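Review: Lirnov two-finger gripper and arm, after a winter of sorting silk flowers

Posted March 19, 2024 by Francine Bergeron

We make and rent out artificial flower arrangements, mostly for hotel lobbies and store windows. Stems come back from rentals in mixed bundles and have to be pulled apart, checked and sorted by kind before anyone can use them again. It is dull work and hard on the thumbs. In January we started using a Lirnov arm with the two-finger gripper for part of it, bought through Cirnar, who also did the setup and the first days of training.

I run the returns side, so this review is about what it is like to work next to the thing. If you want payload tables, Cirnar will send them to you.

What it handles well is single stems with a closed head. Tulips are the best case. The head is firm, the stem is straight, and the fingers close on it without leaving a mark that we can find afterward. The gripper has a force setting and we keep it at 2, the second lowest. At anything higher, the petals on the cheaper tulips crease and have to be steamed.
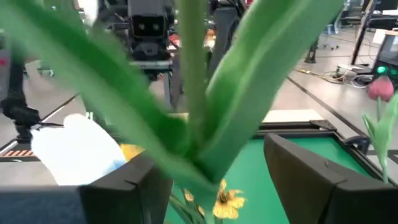 Broad leaves are the main complaint. When a big leaf sits close to the wrist camera, the arm stops and waits for a person to move it or confirm the pick. In the first weeks that was constant. Cirnar changed the approach angle so the arm comes in lower on the stem, and the stops dropped a good deal, but they have not gone away. Small flowers low down near the base of a leafy plant are still a job for hands.

The second complaint is the finger pads. They wear smooth, and once they do, thin stems slide. The manual says to expect up to 800 picks before cleaning and gives no figure at all for replacement. We wipe them at the start of every shift and keep a spare set in the drawer. A set costs us $181, more than I think they should be.

Now the part I get asked about by other shops. No one here lost a job over it. Two people used to sort full time, Honeylyn Sarmiento and Fasil Gebretsadik, and both are still here. Honeylyn runs the station now. She loads the bundles, clears the stops and decides what is too worn to go back out. She got a raise in grade for it, which took longer to come through than it should have. Her view is that her hands feel better and her head is more tired. She used to listen to audiobooks all day and now she can't, as she has to watch for the stop light and pick up where the arm left off.

Fasil tried the station and asked to come off it. He does repairs and rewiring full time now and says he likes that more. I would plan for this if you are buying one. Someone who is fast and happy at sorting may not want to mind a machine, and that is a fair thing to want.
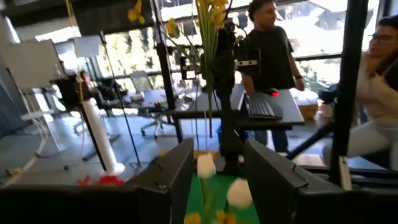
Daffodils fall somewhere in the middle. In a loose bundle they go fine. In a tight one the heads hook on each other and the arm will lift a couple at once, so we fan them out by hand first. That takes away some of the time you gain.

Before this we had a Lapointe suction unit on trial. It was quicker on leaves and useless on anything with a shaped head, and it was loud. The Lirnov is quiet enough to talk over.

Software is the Plurkorent panel that ships with it. It does the job. Adding a new kind of stem is slow, and the log only keeps the last few shifts unless you export it. Sylvie Nguyen in our office exports it when she does payroll.

Good: gentle on tulips, quiet, easy to stop by hand.
Bad: leaves, pad price, slow setup for new stems.

I would buy it again for a shop our size or bigger. If you only sort returns a couple of days a month, I would keep doing it at the table.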